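Keep the bubble wrap, skip the peanuts

I have packed and unpacked two apartments and my mother's entire china cabinet, and I have opinions. Quick ones, the kettle's on.

Bubble wrap gets a bad name. Wasteful, ugly, guilty. Fine. But a sheet of it, crumpled and used four times already, still does the job better than anything else in the closet. Paper slides. Towels bunch up. Peanuts get into the dog. 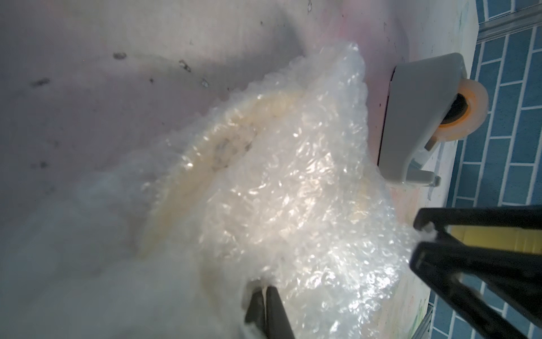

By Kristýna Štěpánek
Opinion | Home & Moving
June

My argument is small. Wrap things in something you can see through. You get the shape at least, a curve, a bit of color, and at 11 at night with a pile of bundles on the floor that is plenty. Newspaper tells you nothing. I once unwrapped a whole box of newspaper looking for a gravy boat and found doorknobs. Doorknobs! We were renting.

Second thing, tape. Get a dispenser with some weight to it. Not a bare roll, never a bare roll, you lose the end and pick at it with your thumbnail until you cry. My friend Bořivoj Kováčik says a dispenser is a luxury. He also tapes with his teeth.

And use less of it. People tape bubble wrap like they're sealing a tomb. One strip. Two if it's a lamp. Whoever opens it, probably you, has to get in there with scissors and that's how the lamp gets scratched, after 400 miles of being perfectly ok.

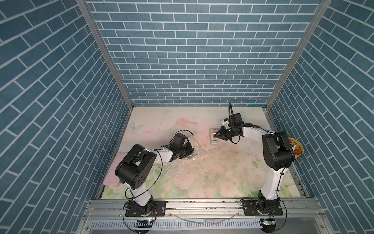
Which brings me to the table. Pack on a table, a real surface at a decent height, and don't be precious about it. Mine has a flowered cover with scuffs all over and I like it better for them. Floors are for knees younger then mine. When we left Flulthorpe I did 38 plates on the floor in one evening and walked like a crab untill the next month.

Last point and the one I'll get letters about. Wipe first. Wipe the table, wipe the thing, dry both, then wrap. Plastic holds damp in. Put a wet vase in bubble wrap and leave it in a garage all summer and see what you get. My sister-in-law Natália swears it makes no difference, her glasses have a bloom on them like old chocolate.
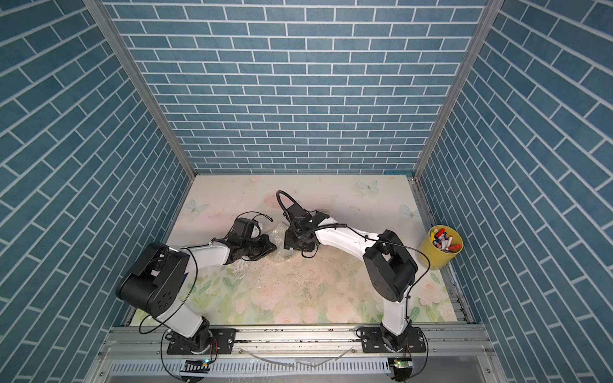 Water on a flowered tabletop.

So, a cloth within reach. An old T-shirt is good. Kitchen roll falls apart and you end up with lint on everything.

Keep the sheets when you're done. Fold them, don't ball them, stick them behind the ironing board. Somebody you know is moving soon and they'll be buying it new at the store like fools.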